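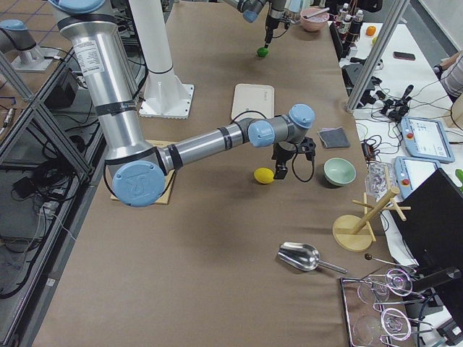
Articles > Bands > Releasing your music

Print this page | E-mail this page

How to get a self-released album ready for the pressing plant

By Nesma Sqalli, 27 January 2025

Start with the running order. A side of vinyl sounds best when it is kept fairly short, so time each song and split the list before you book any mastering. When our band Farkura made the Clamcombe album we left this late and had to drop a song.

1. Export each mix as a 24-bit WAV file with no limiter on the master channel. Name the files by side and track number.

2. Ask for a separate vinyl master. Ours was done at Amrani in Trallcombe, and it took 6 days. 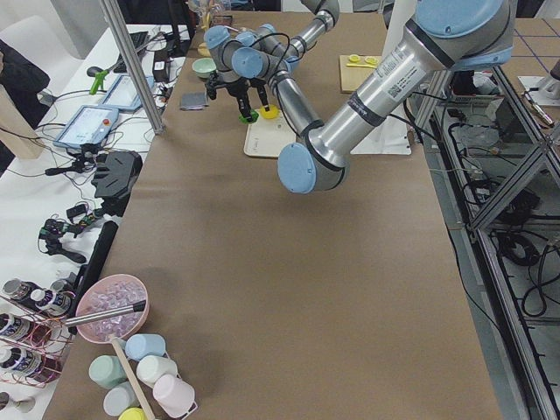 Green and yellow items side by side on the white tray.

3. Fill in the label copy. Check song titles, writers and the catalogue number (ours was 2852) against the sleeve artwork — a mistake here is printed on every copy.

4. Order test pressings and play them on more than one turntable. Write down the side and time of any click. If it turns up at the same place on every copy, tell the plant before you approve.

5. Settle the quantity. We ordered 200 and set aside 80 for the April shows.

Keep the signed approval form with your invoices. The plant will ask for it if you want a repress.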